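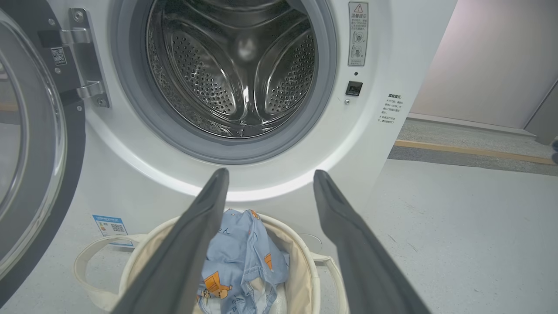 Stistela Laundry Arm — Pre-Use and Trial Inspection Checklist, with comments
Site: Camier House, ground floor laundry
Supplier: Antunes
Filled in by: Marion Leckie
Read over by: Shona Lindsay
Visit: second of the trial, Tuesday morning

Hello all, and thank you for waiting on this one. I've used the same checklist we use for any powered equipment and added lines where the arm needed them. My comments run on a bit, I know, but I would sooner you had too much to go on when we decide in November whether to keep the Stistela or send it back.

PART A. Floor and approach

A1. Floor clear of trip hazards in front of the washer — OK
The basket is the only thing that belongs in the working space, and it goes directly in front of the door. Please don't park the mop bucket there, even for a minute.

A2. Floor clean and sound — OK
A few scuffs, nothing lifting. I walked it in my flat shoes and again in the rubber clogs the evening staff like, and neither pair slid.

A3. Working space marked and kept clear of people — ACTION
We agreed on 80 cm on each side of the base. The tape Antunes left us is fine but there wasn't enough of it to go all the way around. Shona is ordering another roll.

A4. Lighting — OK
Nice and bright from overhead. It does get dimmer down inside the basket, so I asked the Antunes technician whether that bothers the arm, and she said to watch the small dark items. I have added socks to the test load for next time.

PART B. Washer

B1. Door opens fully and stays open — OK
It has to be swung all the way back before the arm starts. Halfway won't do! Push it until it stops by itself.

B2. Hinge and hinge screws — OK
Both of the screws you can see on the hinge plate are tight. I'd like this one checked every week, as the door will be opened a good deal more than it was designed around if we go to the full schedule.

B3. Door gasket — OK
I ran a finger around the whole ring and found no nicks. If you ever find one, stop the trial and call me at home, I really don't mind. A fingertip pressing on that rubber day after day is my biggest worry with the whole arrangement.

B4. Drum empty before start — OK
Look in, then reach in and feel behind the paddles. A baby sock can hide there very happily.

B5. Warning labels in place and readable — COMMENT
The labels on the front and side are all there, but the print is in Chinese, and most of us on the rota can't read it. Shona has asked for an English sheet to hang by the door. Please don't peel anything off in the meantime.

PART C. Gripper

C1. Finger surfaces — OK
Dark gray and matte, with a rubbery feel. No tears or shiny patches that I could find. Wipe with a damp cloth only — the Zemiser spray we use on the counters is not to go anywhere near them until Antunes tells us in writing that it's safe.

C2. Grip on single garments — OK WITH COMMENT
We started with one of the children's pale blue cartoon tops, and I have a soft spot for that one, so I was watching closely. Lifted well on the first try and let go inside the drum. Bunched items go better than flat ones.

C3. Grip near basket handles — ACTION
The canvas basket is a good choice, soft sides and no hard rim to knock, but its two loop handles stick out and I could see a finger going through one. I have asked for the handles to be turned to left and right every time, and for a slow first reach.

C4. Weight limit — OK
Supplier's limit is 600 grams per lift. Our heaviest dry bath towel came to 520 on the kitchen scale. Wet towels are another matter and stay with people for now.

C5. Stop button — OK
Pressed it twice mid-reach. The arm held still both times and waited for a reset.

PART D. Result

Passed for supervised use, loading only. A3 and C3 to be closed before the next visit. Unloading has not been tried and shouldn't be, however tempting it looks at the end of a long shift.

M. Leckie

Shona's note: agree with all of it. Tape should be in by the end of the week. S.L.

Related items
Camier House laundry rota
Stistela trial, first visit notes
Powered equipment checklist (blank)
Antunes contact sheet
Zemiser spray: where it can be used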